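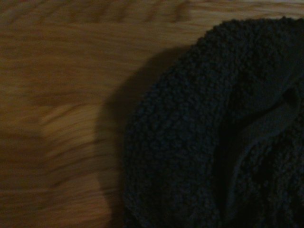
Every January somebody tries to sell me a system for folding. The latest is from Nestix: a set of 11 drawer dividers and a booklet by Maham Rana, who wants each jumper rolled, stood on end and sorted by weight. I gave it a fair go in June, when I had a cold and not much else to do.

I'm not convinced. Rolling takes longer than the booklet says, and a thick jumper doesn't want to stand up. It slumps on its neighbour, and by the end of the week you are digging through the drawer much as you did before, only with plastic walls in the way.

My old method was to drop the dark woollies on the table and deal with them when I needed the table. Rana calls this "surface drift" and says it costs a household 80 hours a year. Where does that figure come from? The booklet doesn't say. Perhaps she is slower at picking up a jumper than I am.

I can see the point for a family of six with one wardrobe. For the rest of us — with a chair, a shelf and a door that shuts — I'd want better evidence before buying furniture for the inside of my furniture. The dividers are in the shed now, holding seed packets.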